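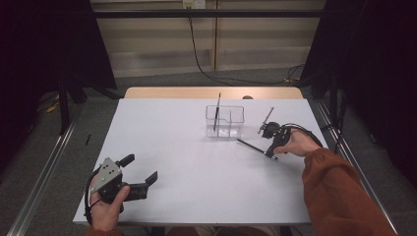

Hand-held gripper station: pre-session safety checklist
Site: Prastau, bay 14
Task: pens into divided container
Applies to: all operators recording demonstrations for Melotness

Complete before the first recording and again after any break longer than 18 minutes. Mark each line OK, FIX or N/A. A FIX in section 1 or 2 stops the session.

1. Floor and cables

1.1 Walking route to the operator position clear of cable. FIX
Comment: Yellow cable near the stand to be taped down or moved behind the curtain line.

1.2 Slack on power cables coiled outside the standing area. OK
Comment: Coil by the right rail accepted for now. Do not let it grow.

1.3 No loose items on the carpet. FIX
Comment: One black stick-like item left of the table. Pick up and store.

1.4 Stand legs fully spread and locked. OK

2. Grippers

2.1 Fingers open and close without sticking, both hands. OK

2.2 Gripper cables long enough for full reach, with no pull at the connector. OK
Comment: The right cable passes back over the wrist. Check it again with the arm extended.

2.3 Sleeves clear of moving parts. OK
Comment: Long sleeves are allowed if the cuff stays behind the grip.

2.4 Thumb position does not block finger travel. OK

3. Work surface

3.1 White top flat and unable to slide. OK

3.2 Container within reach of both grippers without leaning. OK
Comment: Clear plastic is hard to see on white. Javier sheet asks for a contrasting mat – not yet supplied.

3.3 Items not in the task removed from the table. FIX
Comment: Small dark round object at the front edge of the wooden strip. Remove, or add to the task sheet.

3.4 Pens capped before handling. N/A

4. Records

4.1 Gripper cycle count entered. OK
Comment: 1,334 at start of shift. Finger pads are due for inspection every 1,000 cycles; last inspection logged in February.

4.2 Open FIX items copied to the Skorkalstead log. OK

Result: HOLD. Clear 1.1 and 1.3, then repeat sections 1 and 2. Item 3.3 may be closed at the same time.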